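**March, notebook 14, Sunday catch-up**

Writing up the hide glue vs. liquid glue business before I forget which clamp was on which sample. Noman has already told two people that the liquid stuff "tested stronger," and I'd like something on paper that says what we did and how little it shows.

Background for anyone who wasn't there. Girkero sent us a bottle of their ready-mixed hide glue and a sheet claiming it matches hot glue on everything that counts. No numbers on the sheet, only a bar chart with no scale. Leonora asked if we could switch the chair repairs over to it, as keeping the pot warm all day is a pain and half of it gets thrown out. Fair question. I don't trust the sheet.

What we glued: offcuts of maple from the Brulow job, planed the same afternoon, lap joints, one square inch of overlap. 14 joints in all, seven with each glue. Kumaresan did the hot ones, Noman did the bottled ones. That's problem one. Kumaresan has been gluing for years and rubs his joints in before he clamps. Noman squeezes and walks away. We may have tested the two of them.

Problem two is clamping time. The hot batch came out of the clamps at 7 a.m. and the bottled batch stayed in until after lunch because the bench was busy. Marthinus says it makes no difference past the first night. Maybe. He said the same about the shellac.

Problem three is the moisture meter. It read the same on every piece, down to the decimal, including one I'd had sitting on the radiator. I changed the battery and it still reads the same. I'm leaving the moisture column blank.
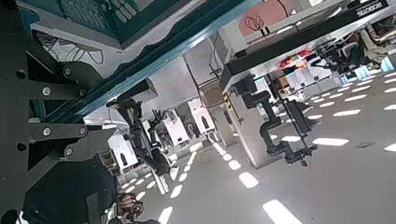
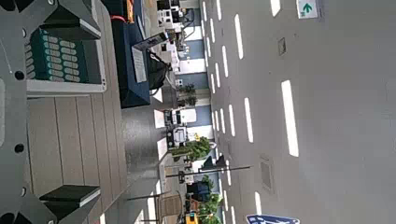
On to the numbers, which I copied from Shirley's sheet and then checked against the gauge notes. Lowest hot joint let go at 730 pounds. Shirley had that one down as the highest to start with, so I'm glad I looked. The failure was in the wood, with a long splinter pulled out of one side, so all it says is that the glue held better than that bit of maple. I want the broken halves kept in order from here on, packed tight in neat rows the way those pale oval pieces sit in the dark green box, so a gap shows up right away. At present they're in a coffee can and two of them are already anybody's guess.

One bottled joint failed at 129, clean off the glue line, shiny on both faces. Noman wants it thrown out as a bad joint. I said if we throw out the bad joints, every glue is a good glue. It stays in, with a note that the faces look starved. The other bottled ones are close enough to the hot ones that I couldn't pick them out blind, and I'd bet neither could Noman.

So what do we know? Bottled glue put on by Noman usually holds as well as hot glue put on by Kumaresan, in maple, pulled straight, in a heated room, a day later. Chairs don't get pulled straight. They get rocked on by somebody's uncle – and they sit in damp houses. I've seen the bottled kind go soft in summer on a drawer front, though that bottle was old and I can't say it was the same recipe.

Shelf life bothers me more than strength. The Girkero bottle has a date on it but doesn't say if that's when it was made or when it dies. I emailed. The reply thanked me for my interest in Plirwood, a product I didn't ask about.

To do before anyone changes anything:

- Repeat with each person gluing half of each kind, labels on the underside
- Same clamp time for everything, written on the tape
- Rack two mock chair joints by hand and leave two in the damp closet until the weather turns
- New meter, or borrow the one from Gosselin
- Write the failure type down before the number, so the number doesn't talk us into it

Cost, as Leonora asked: she worked out that we'd save 91 dollars a year on thrown-out glue. I went through it and she has us tossing half a pot every day, including days we're closed. The saving is smaller than that and I haven't redone it yet.

Hot pot stays on for chairs. Noman can use up the bottle on the picture frames if he dates them in pencil on the back.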